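**Ticket: scheduled exports from Clerkari arrive empty**

Opened by: Olga Garcia
Status: solved, waiting for confirmation from Ramalho office
Priority: medium

Hello,

I am writing again about the export of invoices from Clerkari to Plaltum. Since the update in March, the file comes every morning at 7, but it has only the header line and no rows. When I start the same export by hand, from the same account, the file is complete.

What I already tried:

- logged out and logged in again, on two computers
- deleted the schedule and made a new one with the same name
- changed the format from CSV to XLSX and back
- moved the start time from 7:00 to 10:00 - this time the file was full

The last point surprised me, so I repeated it the next morning with the same result. I attach the log from both runs. In the bad one there is a line "range resolved: 0 days", and in the good one it says "range resolved: 30 days". I did not change the range between them.
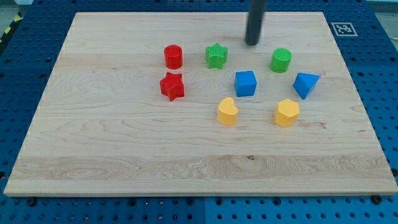 Does the schedule use the time zone of the user or the time zone of the company account?

The schedule uses the time zone of the company account, and the date range uses the time zone of the user who created it. If these two are different, an early run can start before the range is open.

**Update, same ticket**

Thank you, this explains it. My user profile was set to the zone of our old office, and the company account has the correct one. I changed my profile under Settings > Personal > Region and saved. The old schedule did not take the new value, so I had to open it, press Edit and save it again without any change.

The export at 7:00 is now complete, with all rows, and Plaltum imported it without error.

Two things are still open from my side:

1. The Ramalho office has its own schedule, made by a colleague who left. I cannot edit it. Please transfer it to my user.
2. The import into Plaltum can take up to 2 hours when the Pultex connector is also running. I will open a separate ticket for this.

Please leave this one open until the transfer is done.

Kind regards,
Olga Garcia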